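Teal Table Season at the Hadlow House

Welcome to the gallery! I started putting these pages together in March, when the round dining table finally had a room to itself, and I've been fussing over tablecloths ever since (happily!). The green one is my favorite by a mile.
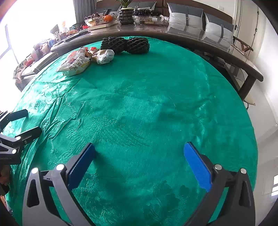
I found the cloth at Strobel, folded up at the bottom of a bin, and paid 20 dollars for it. It's a deep teal-green with flowers and leaves woven right into the fabric, so faint that you catch them only when the light comes in low. I never iron it. A few soft wrinkles suit a table where people eat – and a round cloth falls so nicely over the edge!

Snacks live on the far side. There's a white and yellow bag with Chinese characters on it, a little bun with a golden-brown crust in its clear wrapper, and some small red packets tucked in behind. I love that splash of red against the green.

The fruit stays in its black foam netting until somebody wants it. I think the netting looks great, all lumpy and dark next to the shiny packaging, and it keeps the skins from bruising on the walk home.

If you'd like to try a cloth like this on your own round table, measure straight across the middle, then add the drop twice. Mine hangs 7 inches and I wouldn't go shorter. Cold wash, gentle cycle, and hang it up right away!

Big thanks to Yeison Condori, who talked me out of beige and carried the table up 2 flights of stairs from Didov Street. He still says the green was his idea, and I'm letting him have it.

Next up is the sideboard, as soon as the new drawer pulls from Skindamley get here – I picked brass!

Page updated 7/21/22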